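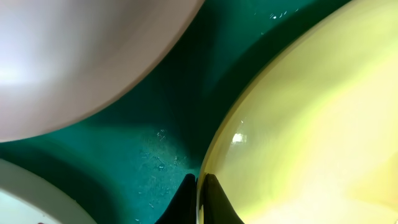

Pale lavender and yellow-green, close up.

The Letter That Goes With Your Will

Our September mailing went out to 592 households, and the question that came back more than any other was some version of this: "My will is signed. Am I done?" We love that question! Getting a will signed is a big step and plenty of people put it off for decades. But there is one more piece of paper we'd like you to have, and you can write it yourself at the kitchen table with a pen.

It's called a letter of instruction. It isn't a legal document, you don't need witnesses, and it doesn't change who gets what. It simply tells the people you leave behind where things are and how you'd like the ordinary business of your life wrapped up. Your will might say that your daughter is the executor and that everything is split evenly between the kids. Your letter tells her which bank, which drawer, who does the taxes, and what the dog eats.

Nataša Stojanovska in our Laltgate office has been helping families settle estates for 19 years, and she can usually tell within one meeting whether there's a letter. Without one, the executor often spends the first few weeks opening mail and waiting for bills to show up. (Paperless billing has made this harder, by the way. If every statement goes to an email account that only you can open, there may be no mail to wait for.)

Alcides Vieira kindly let us share how it went for him. When his aunt passed away, he found a two-page letter taped inside her recipe binder. It listed her checking account, her pension, a small life insurance policy the family had never heard of, and the neighbor who held the spare key. It also mentioned a prepaid burial plan. Alcides had already put down a $2,207 deposit with a different funeral home. He got it back, but it took some phone calls he would gladly have skipped. "I wish she'd told me about the binder," he said. So please, write the letter, and then tell someone where you keep it!

What to put in it

Start with people. Names and phone numbers for your executor, your lawyer, your accountant, your doctor, your clergy if you have one, and any relatives or friends you want called. Old friends are easy for a family to miss, especially the ones you only talk to at the holidays.

Then money coming in and money going out. List each bank and retirement account by institution and the last few digits of the number, along with pensions, Social Security, and anything else that arrives every month. Some of those payments have to be stopped promptly after a death, and some can't be kept if they arrive too late, so your executor needs to know they exist. On the other side go the mortgage, credit cards, car loan, storage unit, streaming services, and that magazine you keep meaning to cancel.

Next, where the papers are. The signed original of your will, the deed to the house, car titles, marriage certificate, divorce papers, military discharge papers, birth certificates, insurance policies, the last few tax returns. If something is in a safe deposit box, say which branch and where the key is. We'd rather you didn't keep your only original will in a box that nobody else is authorized to open, so give us a call if that's where yours is now.

Finally, your wishes. Burial or cremation, music, readings, who should speak and who should be gently steered away from the microphone. You can also say who you hope will take the piano or the quilts. Keep in mind that a letter can't override your will. If you want to be sure a particular item goes to a particular person, let's put it in the will or in whatever signed list your state allows.

About passwords

Please don't write passwords in your will, which may become a public record once it's filed with the court. The letter is a better place to say how your passwords are stored, for example in a password manager or a notebook in the desk. Several of the big online services also let you name someone to handle your account later on. It takes a few minutes to set up, and Niilo Turunen at our front desk is happy to sit down with you and help you find the right settings page. He's very patient!

One more check while you're at it

As you list your accounts, look up the beneficiary on each one. Life insurance and retirement accounts generally go to whoever is named on the form, whatever your will says. We have seen former spouses, parents who died long ago, and blank lines. Fixing it is normally a short form, and you'll be glad you looked.

Keeping it current

Date your letter and read it over once a year. Many of our clients do it at tax time when the papers are out anyway. Move, change banks, or lose someone on the list, and it's time for a new page. Shred the old version so there's no confusion about which one counts. Three copies is plenty: one for you, one for your executor, and one in your file with us.

We've put together a fill-in form you can pick up at the Laltgate or Fallum office, or we can mail you one. Teemu Tikkanen and Sointu Kemppainen redesigned it this summer with larger type and a lot more room for phone numbers, and it looks terrific. If you fill it out and get stuck, bring it in half finished. We see plenty of those, and a half-finished letter is already a real help to your family.

Vuorinen Elder Law, Laltgate and Fallum. This item is general information and isn't legal advice for your particular situation. Rules differ from state to state.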